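Kirsty Ormsby
a thread on suture practice, for my study group and anyone else who hoards thread

1/ OK so a few of you asked how I've been practicing at home and what I'd do differently. Short version: one pad, a lot of black thread, way too many evenings. Long version follows, get a snack.
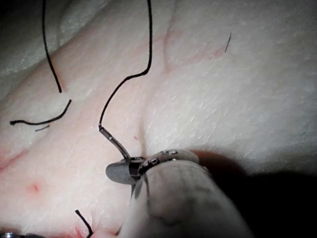
2/ I like black thread for practice. On a pale pad you can see every stitch, including the ones you wish you couldn't. I started out with a light color that came in the kit and spent half the time squinting under the desk lamp.

3/ The curved needle is the part that takes getting used to! Your hand wants to push it straight through, and it really wants to travel in a curve. Roll the wrist and let the needle follow its own shape. I wrote ROLL on a sticky note in August and it's still on the lamp.

4/ Eustaquio Camacho (we were in the same skills class in Stistthorpe) had me do passes with no knots for the first week. Just in, out, pull, again. I thought that was silly and did knots anyway. My knots were terrible. I went back to passes.

5/ My notebook says 538 passes so far. Yes I keep a tally, no I'm not going to stop. 20 a night when I'm good, 2 when there's something on TV.

6/ Tails! Leave yourself more than you think. I kept cutting mine so short that the knot slid right out when I touched it, and then I'd be picking little black bits off the pad, the desk, my sweater, the cat.

7/ Somebody asked about pads. Mine has a bit of texture to it and I prefer that to the super smooth kind I tried first (the smooth one felt like sewing a pencil eraser). Whatever you get, use the whole thing. I wore out one corner and left the rest brand new, like a kid with a coloring book.

8/ Things I'd skip: the giant kit with 200 pieces. I bought one from a shop called Grimshaw and I've touched maybe a handful of what's in there. A needle holder that fits your hand, forceps, scissors, thread. The rest is in a shoebox.

9/ Oh and keep track of your needle. Every time. Before you get up for tea, before you answer the door. I have a little magnetic dish and the needle goes in it or it's in the jaws, no third place. Ask my left sock how I learned this.

10/ Next up for me is running stitches with even spacing. Mine start out nice and tidy and by the end of the row they've wandered off somewhere. I tried drawing dots with a marker and that helped a lot, but it feels like cheating? Eustaquio says dots are fine. I'm going with dots.

11/ If you've got a trick for keeping the long end of the thread from curling back over where you're working, please tell me, I will try anything. Going to do my 20 now.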